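Prydderch Room users' meeting, 27/07/2022
Notes by me, typed up the same evening, so shout if I've got you wrong

Present: nearly everyone who uses the big room, plus two from the Cilden office who came for the budget bit and stayed for the biscuits. Apologies from the upstairs lot, who had their own meeting on.

1. Last time's notes

Agreed, with one change. I'd written that the dye samples were going to live on the window side and they're going on the door side. Sorry! The label on the shelf is right, it was only my notes that were wrong.

2. Flasks, baskets and trays

I'd put this down for five minutes and it took up most of the meeting, so bear with me.

The long and short of it is that the plastic flasks keep ending up wherever there's a flat surface. I've had them on the sewing shelf, in the drawer with the scissors and once behind the kettle. We do have decent baskets for them, the white plastic ones with the holes in the sides and a handle slot at each end, and we've got the brown trays. We just don't have any agreement over which is for what. My suggestion was that a flask goes in a basket when it's finished with, cap on, and that lying it on its side is fine. I know some of you like them standing up. They do look nicer standing up! But the tall ones topple the minute anybody picks the basket up, and then you're chasing a flask across the floor.
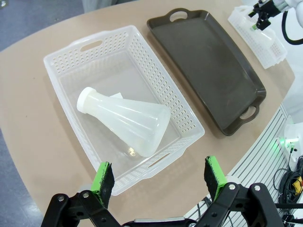

Ronaldo Mercado wasn't keen on the cap rule. His point was that a flask put away with the cap screwed down stays damp inside for days, and he'd sooner have the caps in a tub by the sink and the flasks left open until the morning. He has a fair bit of support for this, mostly from people who've opened one after a fortnight and had a sniff.

We went back and forth on it for ages. The trouble with a tub of caps is that we had one before, and by Easter there were more flasks than caps and a lot of cling film. In the end we met in the middle: caps off overnight on the draining rack, caps back on first thing by whoever opens up, and then into the baskets. Ronaldo is happy with that and so am I, more or less.

Other things that came up under this heading, in no sensible order:

Scraps of paper. Please take your old labels and bits of folded paper out of the baskets before you put anything else in. They get wet, they stick to the bottom, and I'm the one with the butter knife.

Baskets on the floor. Please don't. I've tripped over one twice.

Nesting. The baskets stack inside each other perfectly well when they've nothing in them, but they do grip, and two of them took a proper wrestle to part last week. I said I'd put a strip of card between them and see how that goes. If anyone has a cleverer idea, I'm all ears.

The old blue crate. It's cracked along one corner and it's going. Somebody asked if they could have it for potatoes, which seemed fair enough, and it has gone home with them.

3. Tables

The light brown tables are for work in hand and the white ones are for your own bits and pieces -- laptops, notebooks, mugs with lids on. We all know this and we all ignore it, me included. I had my lunch on a brown table as recently as this month and I'm owning up before anyone else brings it up.

What we settled on is that a brown table can have two baskets and one tray out on it at a time. Anything beyond that goes back on the shelf. I was worried this would sound bossy but it went through without a murmur, and I think we're all a bit fed up with shuffling things along to make space for an elbow.

Bags came up as well. They can go on a stool or against the wall, wherever suits, so long as the way through to the back is kept clear. The hooks by the door are full of coats from the winter. If one of them is yours, please take it home by the end of August, or I'll put them in the charity bag and feel guilty about it.

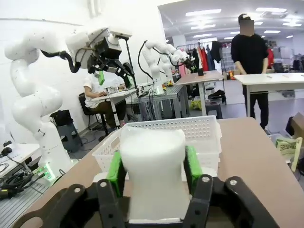

We also had a quick word about the clothes rail. The costume people would like it left where it is until their fitting is done, and they've promised to have it tidy by then. The rail can be wheeled, but one wheel sticks, so lift that end a little as you go or it takes you in a circle. The mannequins stay too. I asked whether they could be turned to face the wall in the evenings when I'm locking up and got laughed at, so they're staying as they are.

4. Money

The Cilden office has given us 2,000 pounds for the year for the room itself, which covers storage, cleaning things and small repairs. We've spent 1,039 of it so far. A big lump of that was the new shelving and the rest is in the folder if you'd like to go through the receipts (please do, I find it lonely).

I asked for 80 pounds for more baskets and trays and got it. Truko can do the same sort as we have now. There was a suggestion that we try the Clino ones, which have lids, and I took a straw poll. Lids lost. People said they'd only come off and go missing, and we'd be back to the caps conversation. So it's six more of the ordinary baskets and whatever trays the change will stretch to. I'll order them once I've measured the shelf again, having measured it wrongly last time.

5. How the tables get laid out

This followed on from item 3 and I've kept it separate because it's the bit people will want to look up. We tried a few arrangements and argued about each of them in a friendly way.
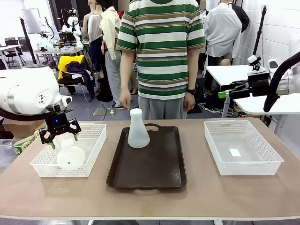 Everyone wanted something that could be remembered without a sign on the wall, and I think we've got it. The tray goes in the middle with a basket either side, long edges lined up more or less. Whatever you're using stands on the tray and the rest stays in a basket until you need it. It works nicely with the flasks: one upright on the brown tray, another lying in the left-hand basket and the right-hand basket with nothing in it, ready to take whatever you put down next. The dark tray helps too, as those milky-white flasks do rather vanish when they're sitting in a white basket. Left-handers can swap the baskets over and I've written that in before I get a note about it.

One thing I'd forgotten and was reminded of: trays go back with their handles facing out. They're a pain to get hold of otherwise.

6. Cleaning

The trays are looking scuffed. We had a go at one with washing-up liquid and it came up better than I'd hoped, though the scratches are there for good. No scouring pads on the plastic, please. A soft cloth and warm water, and rinse the baskets from the outside in so the muck comes out through the holes.

The sponge by the sink needs replacing and I've got a pack in the car.

7. Anything else

The radiator is still knocking. Reported again.

Could whoever borrowed the good tape measure bring it back before I order those baskets?

The tea fund is fine. The biscuit fund took a knock this evening.

Next meeting will be at the end of August, same room. Send me anything you want talked about beforehand, and if it's about caps, please keep it short.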